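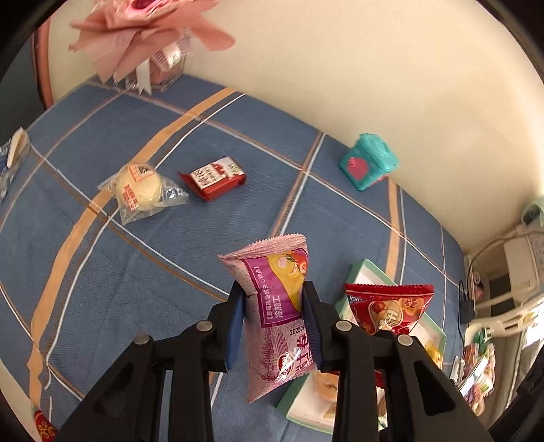 Snack box FAQ

What do I get?
Mixed single packets, mostly cakes and pastries, all Chinese brands. The pink packet with the round cake on it is in the November box, so is the plastic-wrapped bun with the red and white label. Small boxes too when we can get them. Mix changes monthly, no swaps sorry.

How many in a box?
Emero size is 128 oz shipped. Torer is half that. Count varies, we pack by weight.

Where's the date?
Printed on the packet. Starts with the year, then the month, so 202605 is May 2026. Check wether it says made on or best by, brands differ.

Mine got crumpled?
Fine if the seal is closed. Torn or open, email a photo within 2 days and we refund that item.

Can I keep them in the tray?
In the wrapper, sure. Once opened eat it same day, the soft ones go stale fast.

Allergens?
Assume wheat, egg, milk. Nuts somtimes. Ask before ordering.

Pickup?
Clesard counter, after 4 pm. Bring order number.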